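Andeo stellt Ordnungssystem für Kleinteile im Schlafraum vor

Flache Kartonschalen fassen Alltagsgegenstände nach Nutzungsort zusammen - Programm startet im Oktober

Villanueva. Der Aufbewahrungsanbieter Andeo erweitert sein Sortiment um die Serie Jistlow. Die Serie besteht aus flachen Schalen und passenden Unterteilen aus Karton und ist für Gegenstände vorgesehen, die sich in Schlafräumen auf Nachttisch, Fensterbank und Bettkante ansammeln. Zum Verkaufsstart sind 6 Formate lieferbar, jeweils in 2 Höhen. Deckel und Unterteil lassen sich getrennt verwenden.

Grundlage der Entwicklung war eine Haushaltsbefragung, die Andeo im Frühjahr mit dem Planungsbüro Andale durchgeführt hat. Ausgewertet wurden die Angaben aus 232 Haushalten. Erfasst wurde, welche Kleinteile ohne festen Platz bleiben und wie lange das Wegräumen am Abend dauert. Am häufigsten genannt wurden Uhren, Bücher, Arzneimittel, Kosmetik und einzelne Verschlüsse, deren Behälter gerade nicht auffindbar ist. In mehr als der Hälfte der Haushalte lagen diese Dinge in gemischten Schubladen.

Der Sortiervorgang erfolgt nach Herstellerangaben in zwei Schritten. Zunächst wird der gesamte Bestand auf einer freien, hellen Fläche ausgelegt, in der Regel auf dem Bett. Anschließend kommen flache Gegenstände wie Bücher und Hefte als unterste Lage in die Schale, kleinere Teile werden darauf abgelegt. Stehende Behälter, etwa Tablettendosen, bleiben bis zuletzt außerhalb und werden gesondert zugeordnet.
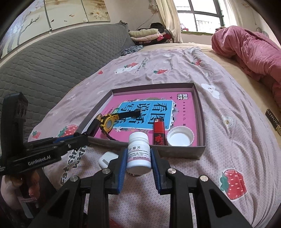 Sortieren auf dem Bett: Kartondeckel mit Buch, Spielzeuguhr und Kleinteilen, davor eine Dose Folsäuretabletten.

Für Arzneimittel empfiehlt Andeo einen eigenen Behälter mit Verschluss, der für Kinder nicht erreichbar aufbewahrt wird. Die offenen Schalen der Serie sind dafür nicht vorgesehen. Etiketten sollten beim Einräumen lesbar nach vorn zeigen, lose Verschlüsse werden vor dem Ablegen dem jeweiligen Behälter zugeordnet.

"Die Schale muss so flach sein, dass der Inhalt ohne Umräumen erfasst werden kann", erklärt Anselmo Tavares, Produktleiter bei Andeo. "Bei höheren Wänden wird gestapelt, und die unterste Lage wird dann nicht mehr benutzt."

Die Schalen werden flach liegend ausgeliefert und ohne Klebstoff gesteckt. Die Oberfläche ist unbeschichtet und für trockene Räume bestimmt - eine Verwendung im Bad wird nicht empfohlen. Beschriftungsfelder an der Stirnseite sind optional erhältlich.

Die Serie Jistlow ist ab Oktober im Fachhandel und im Werksverkauf Villanueva erhältlich. Der Werksverkauf ist auch am Samstag geöffnet. Händlerunterlagen mit Maßblättern versendet Andeo auf Anfrage.

Pressekontakt
Andeo, Produktkommunikation
Anselmo Tavares
Villanueva

Abdruck honorarfrei, Belegexemplar erbeten.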